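本所胃肠道感染流行病学研究组现面向社会公开招募家庭参与者，参加“家庭内诺如病毒传播观察研究”（以下简称“本研究”）。招募公告自2020年7月2日起发布，招满为止。有意参加的家庭请在仔细阅读以下各项说明后，按照文末所列方式提交报名材料。

# 家庭内诺如病毒传播观察研究参与者招募公告

**主办单位：** Irnum 公共卫生研究所
**样本检测单位：** Liepiņa 病毒学实验室
**研究负责人：** Baiba Avotiņš

## 一、研究背景与目的

诺如病毒是引起急性胃肠炎的常见病原体，在托幼机构、学校、养老机构及家庭中均可造成聚集性感染。患者常见症状为呕吐、腹泻、腹痛，部分伴有低热。多数患者病程较短，可自行恢复，但婴幼儿和高龄人群存在脱水风险，需要特别注意。

以往的资料多来自学校和医疗机构内的暴发调查，家庭内部的传播过程记录较少。首例患者出现症状后，其他家庭成员在何时发病、无症状成员是否排出病毒、排毒持续多久，这些问题需要在日常生活条件下连续观察。本研究拟招募209户家庭，在秋冬季开展随访，收集症状记录与样本，为修订家庭消毒及居家护理建议提供依据。

本研究为观察性研究，不使用任何试验药物或疫苗，不改变参与者原有的诊疗安排。 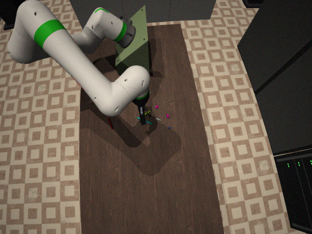 *图1　桌面上方的白色机械臂，仿真渲染图*

## 二、招募对象

### （一）入选条件

1. 同一住所内常住成员不少于三人，其中至少一人为未满七周岁的儿童；
2. 随访期间无搬迁计划，且全体成员连续离家时间不超过两周；
3. 家庭中至少有一名成年人能够使用智能手机填写每周症状记录；
4. 家中备有可正常使用的冰箱，能够单独留出一格用于短时存放密封样本；
5. 全体成年成员自愿签署知情同意书，未成年成员由法定监护人代为签署。对能够理解研究内容的儿童，研究人员将以适合其年龄的方式另行说明，并尊重其本人意愿。

### （二）排除条件

有下列情形之一的家庭，暂不纳入本研究：

- 任一成员患有炎症性肠病、短肠综合征或其他以慢性腹泻为主要表现的疾病；
- 任一成员正在接受免疫抑制治疗，或在过去六个月内接受过器官或造血干细胞移植；
- 任一成员目前正参加其他涉及胃肠道疾病的药物或疫苗临床试验；
- 任一成员为本研究组工作人员或其直系亲属。

妊娠不作为排除条件。孕期成员可选择仅填写症状记录，不提供样本，家庭其他成员的参与资格不受影响。

## 三、参与内容

每户家庭的随访期为13周，各项工作安排如下。

**基线访视。** 签署知情同意书后，研究护士将与家庭约定一次访视，时长不超过一小时。访视内容包括核对家庭成员信息、发放采样包、演示样本采集与密封方法，以及协助安装 Zestlow 症状记录程序。鉴于当前疫情防控要求，参与家庭可选择入户或视频方式完成基线访视。选择入户的，工作人员全程佩戴口罩，并在入户前测量体温；选择视频的，采样包由专人送至门口。

**基线问卷。** 问卷共43题，涉及家庭成员的年龄、职业类别、就餐习惯、洗手及清洁习惯、近期胃肠道症状等。问卷由一名成年成员代表全家填写，可以分次完成，已填内容自动保存。不愿回答的题目可以跳过。

**每周记录。** 随访期内，每周通过 Zestlow 报告一次全体成员的健康状况。没有症状时也需要提交记录。连续两周未收到记录的，研究人员将以短信或电话方式提醒。

**发病期采样。** 任一成员出现呕吐，或二十四小时内腹泻三次及以上时，请立即在程序中报告。患者应在症状出现后72小时内采集第一份粪便样本，其他参加采样的成员同期各采集一份。此后每周为全部参加采样的成员各采集一份，连续三周。样本密封后放入随包提供的保护盒，存于冰箱冷藏格，由取样人员按约定时间上门收取，取样时无需入户。

**结束访谈。** 随访结束后，研究人员将通过电话进行一次简短访谈，了解家庭在记录和采样过程中遇到的困难。

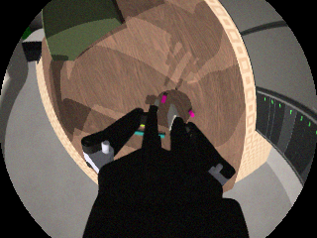
阅读时间：7分钟

## 四、可能的风险与不适

采样过程为无创操作，不涉及抽血。处理粪便样本可能带来不便或心理不适，采样包内配有一次性手套、采样纸及密封袋，请按照说明书操作，并在操作结束后用肥皂和流动水洗手。需要说明的是，含酒精的免洗洗手液对诺如病毒的效果有限，不能代替洗手。

问卷中的个别题目可能涉及家庭生活习惯，参与者有权拒绝作答，无需说明理由。

本研究不提供急诊或门诊服务。出现下列情况时，请及时就医，不要等待研究人员回复：

- 婴幼儿尿量明显减少、哭时无泪或精神萎靡；
- 呕吐频繁，无法进食饮水；
- 大便带血，或出现持续高热；
- 老年成员出现意识模糊、站立时头晕或晕厥。

## 五、参与者可获得的支持

本研究对参与家庭不收取任何费用。采样包、样本运送及检测费用由研究经费承担。完成随访的家庭可获得交通及通讯补贴，补贴标准载于知情同意书附页；中途退出的家庭，按照已完成的周数发放相应补贴。

参与家庭可申请查阅本户成员的诺如病毒检测结果。由于样本采取分批检测，结果通常无法在发病期间提供，不宜作为临床诊断或复工复学的依据。如检测中发现需要尽快告知的情况，研究医师将直接与联系人沟通。

研究总体结果形成后，本所将向全部参与家庭寄送一份通俗易懂的结果摘要。

## 六、个人信息与样本管理

所有问卷、记录和样本均以编号标识。姓名、住址及联系电话单独存放，仅限负责联络和取样的工作人员查阅。症状记录及检测数据保存于 Cendivlow 数据管理平台，访问权限由研究负责人批准，每次访问均留有记录。

Liepiņa 病毒学实验室仅接收带有编号的样本，不掌握参与者身份信息。样本仅用于肠道病毒检测及病毒分型，不进行人类基因检测。如需将剩余样本用于其他研究，须重新取得参与者书面同意，并重新提交伦理审查。

研究结果发表时，仅使用汇总数据，不出现可识别家庭或个人身份的内容。

## 七、自愿参加与退出

参加本研究完全出于自愿。任何家庭成员可在任何时间退出，不影响其今后接受医疗服务或参加本所其他项目的权利。个别成员退出后，其余成员如仍满足常住人数要求，可以继续参加。

退出时，参与者可要求销毁尚未检测的样本，并删除尚未纳入汇总分析的个人记录。此类申请可通过书面或电子邮件方式提出，研究组将在处理完毕后予以书面答复。

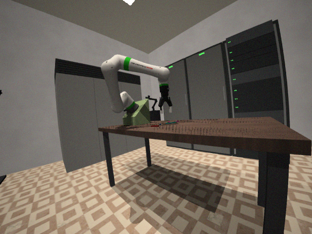 *图2　白色机械臂与黑色两指夹爪，仿真渲染图*

## 八、报名方式与遴选程序

有意参加的家庭，请推选一名成年成员作为联系人，向本所招募办公室提交以下材料：

1. 家庭参与意向表（可在本所网站“参与研究”栏目下载，或到服务窗口领取）；
2. 家庭常住成员的年龄及与联系人的关系；
3. 联系电话及方便接听的时段；
4. 基线访视方式的意向（入户或视频）。

报名阶段无需提交身份证件复印件、病历或银行账户信息。任何以本研究名义索取上述材料或收取保证金的行为，均与本所无关，请及时向招募办公室反映。

招募办公室收到意向表后，将安排工作人员进行电话初筛，核对入选及排除条件。初筛合格的家庭会收到完整的知情同意书，并有充分时间阅读和提问。研究组按照报名先后及住所所在区域确定入选名单，部分区域名额满后，后续报名家庭将列入候补名单。未入选家庭的报名信息将在招募工作结束后销毁。

## 九、咨询与投诉

关于研究内容、采样方法及随访安排的问题，请通过本所网站留言，注明“家庭诺如病毒研究”，由研究负责人 Baiba Avotiņš 及其研究组答复。

本研究方案、知情同意书及本招募公告已于6月通过本所伦理委员会审查。参与者如对自身权益有疑问，或对研究人员的工作有意见，可直接联系伦理委员会办公室，无需经过研究组。来信请寄至本所，并在信封上注明“伦理委员会办公室收”。

本公告如有调整，以本所网站最新公布的版本为准。

**Irnum 公共卫生研究所**
**胃肠道感染流行病学研究组**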